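Small Things on Big Tables: The Cup and Bowl Page

Posted Jul 19, 2018
Filed under: Tabletops, Plastics, Bowls

Regular visitors to this gallery know the arrangement. I put up a picture of a table with very little on it, and then I go on about it for longer than the table deserves. The last page was the enamel colander, which drew 14 comments, most of them from people who wanted me to know they had a better colander. I believe all of you.

This page is for the orange cup and the black bowl, which have been asking for a page of their own ever since they were bumped from the spring gallery to make room for a gravy boat. I regret the gravy boat. It was a gift, it pours down its own chin, and it photographs like a shoe.

A word on the table first. It's butcher block, a light honey color, and longer than anybody needs for a cup and a bowl. I came to butcher block late, after a long marriage to a white laminate that showed every crumb and forgave nothing. The new top came from Briltau, who deliver to the curb and consider the matter closed at that point. Getting it from the curb to its legs took 2 evenings and most of my goodwill toward wood.
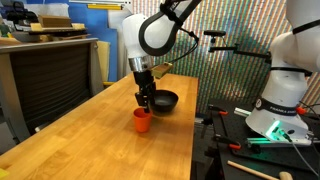
Small orange cup, round black bowl, a great deal of butcher block.

The cup is plastic and makes no apology for it. I bought it as part of a Hotadus picnic set, in which every cup was a different color and every color was a little louder than it had looked on the shelf. Orange was the one left over after everybody had chosen. It has since outlived the green one (lawn mower) and the yellow one (loaned to a neighbor for a tomato seedling, and I'm not going to ask for it back from a tomato).

It's small as cups go. You can't get a proper drink out of it, so it has spent its working life on other duties: rinsing paintbrushes, measuring birdseed, trapping a wasp against a window while I looked for a postcard. I wash it the same way after each of these jobs and then offer it to guests.

The bowl came from the Mittal line, the one with the plain shapes and the long names. Mine was sold as an "evening serving vessel," which I take to mean you're allowed to put chips in it after dark. The inside is matte, and that was the whole reason I wanted it. In the store it looked very calm. At home I learned what a matte black bowl does with flour, with yogurt and with the powder off a sugared doughnut. Anybody buying one should plan on eating olives.

I do like the two of them together, though. Orange next to black ought to look like a Halloween aisle, and on a pale wood it gets away with it. I tried the bowl beside a white mug once and the whole thing looked like a dentist's idea of breakfast.

Notes on the table, for those who asked

Oil. I use Curemeck board oil and a rag that used to be a good shirt. The can says to wipe on a thin coat and leave it overnight. My first coat was not thin. I ate standing up for most of a week.

Rings. A wet cup left on butcher block will leave its signature. Fine sandpaper, with the grain, then more oil. I have sanded out 5 of these and decided to think of the rest as decoration.

Clutter. My house rule is that anything on the table at bedtime goes back where it lives. The cup and the bowl are exempt, mostly on the grounds that neither of them lives anywhere. There's a cupboard that would suit them both, but it's occupied by lids.

Crumbs. They hide beautifully on honey-colored wood. I used to think this was a fault in the material — now I think of it as the main feature, and I'd pay extra for it.

Odds and ends

Several of you wrote to say the spring page loaded slowly. It did. I had put up 7 pictures of the same ladle, and I stand by the ladle but not by the number.

The reader who collects orange kitchenware and wanted to buy the cup: thank you, it's a generous offer for a thing with birdseed in its history, but no. If another Hotadus set turns up at a yard sale I'll send word.

Next page is trivets. I have one made of cork and one made of iron, and strong feelings about only one of them. Send yours in before the end of July, one picture each, and please take the casserole off it first.

Comments are open below. Colanders will be moved to the colander page.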